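# About Vorkonon

Vorkonon supplies replacement gaskets and shaft seals for commercial dishwashers, bottle washers and small pumps. We work from one building in Cesstead and ship to repair shops, canteens and breweries.

## What we stock

The catalog lists 700 part numbers. Most are EPDM or nitrile, in hardness grades from 60 to 90 Shore A. Silicone and FKM are cut to order. The minimum order is nine pieces for molded parts and one piece for flat gaskets.

Sheet material is bought in March and September. Each lot is checked for thickness and hardness on arrival, and the lot number is printed on the bag label. Please keep the label, as we need it for any claim.

## Custom parts

Send a drawing or a worn sample. If the sample has swelled, include the groove dimensions. Flat gaskets up to 100 cm across are cut on the Pellegrini table. Larger ones are made in sections with dovetail joints. 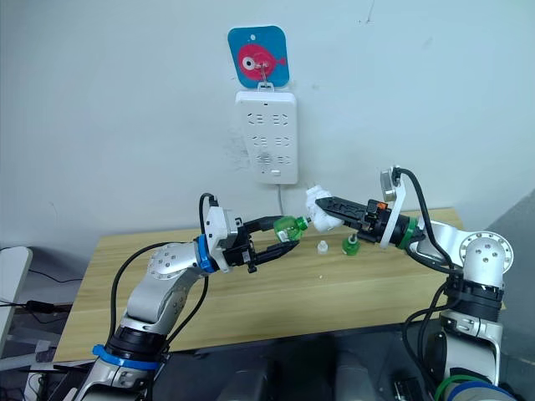
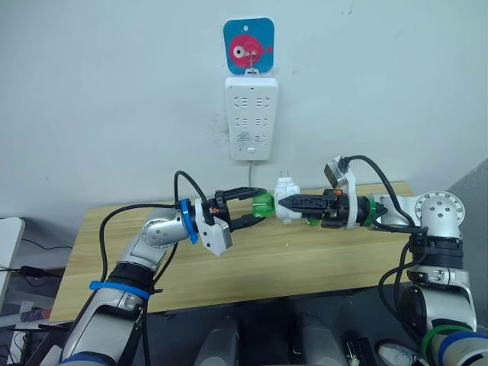
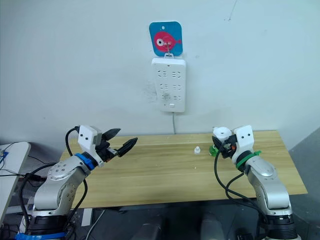
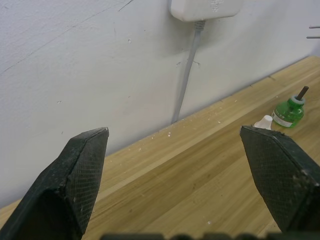

## Ordering and returns

Orders received before 2 p.m. leave the same day if the part is in stock. Unused stock parts can be returned within 30 days in the original bag. Cut-to-order parts cannot be returned unless they are out of tolerance.

The Andoro range of pump seals was discontinued. Remaining sizes are listed under the old part numbers, with the letter A at the end.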